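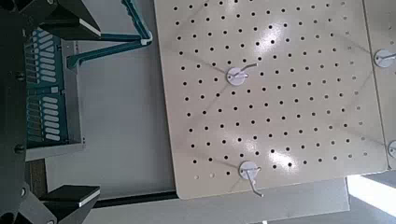
Residents should not have to drive to the far side of the county to borrow a drill for one afternoon, Nyokabi Mbwambo told the Trellstead town council, and the council has now agreed. Members voted to fund a public tool library in the former seed store on Shirima Road, with opening planned for August.

The service will allow any resident of Trellstead or neighboring Vimham to borrow hand tools, garden equipment and small power tools for up to a week at a time. Membership will cost 20 dollars a year. Households that already receive help with water bills will pay nothing.

The decision was published on 29/04/2023 together with the minutes of the meeting. It follows a public survey in which 789 households returned a form. Ladders, hedge trimmers and carpet cleaners were the items most often requested. A large share of those who replied said they had put off a repair at home for lack of the right tool.

Under the agreement, the town will provide the building, heat and insurance for the first two years. Nesari, the hardware supplier on the east side of town, will give the opening stock of hand tools and will service the power tools at cost. The library will be run by two part-time staff members employed through the parks department. Both positions will be advertised before the end of next month.

Gitau Lukumay, who presented the plan on behalf of the parks department, told members that the seed store had been chosen over two other sites. It has level access from the street, a loading door at the rear and enough wall space for tools to be hung where borrowers can see them. The roof was replaced four years ago. New lighting and a second fire exit are still required, and the work will be put out to bid.

"We looked at placing the service inside the public library, and the staff there were very willing," Lukumay said. "The difficulty was storage. Long-handled tools and mowers need a ground floor and a wide door."

The council set a limit of 900 dollars on the value of any single item held in the collection. Chain saws, nail guns and equipment that runs on gasoline will not be offered in the first year. Borrowers must be 18 or older and must show proof of address when they join. A short safety talk will be required before a member may take out any power tool for the first time.

Late returns will be charged at one dollar a day. Members who lose an item will be asked to pay the cost of replacing it, less a fair amount for wear. An earlier draft also called for a cash deposit on each loan. That section was removed after several residents objected that it would keep out the people the service was meant to reach.

Not all members supported the plan. Two voted against it, citing the cost of staffing and the effect on local rental businesses. The parks department replied that it had met with both rental firms in the area, and that neither had raised an objection, as most of their trade is in heavy equipment that the library will not carry. A report on use and cost will come back to the council after the first year.

Donations of used tools will be accepted from residents at the town yard once shelving has been installed. Items should be clean and in working order. The department cannot accept paint, chemicals, batteries sold separately or anything with a damaged cord.

The library will open for three afternoons a week and on one evening, for a total of 20 hours. Parking is limited to the spaces in front of the building, with a 30 minute limit. Members collecting larger items may use the loading door by arrangement.

Comments (4)

millrace_jo
Very pleased about this. Will Vimham residents pay the same fee? The minutes don't say.

D. Harrow
One dollar a day is too low. People will keep the carpet cleaner all winter.

Tansy
My late father's planes and chisels have been in a box in the garage for years. I would be glad to see them used. When does the town yard start taking things?

millrace_jo
Tansy, I called and they said the date will be on the notice board when the shelves are up.

This website uses cookies to improve your visit. By continuing to browse you accept our use of cookies. Accept | Settings

Contact the newsroom | Copyright Trellstead Town News. All rights reserved. | Back to top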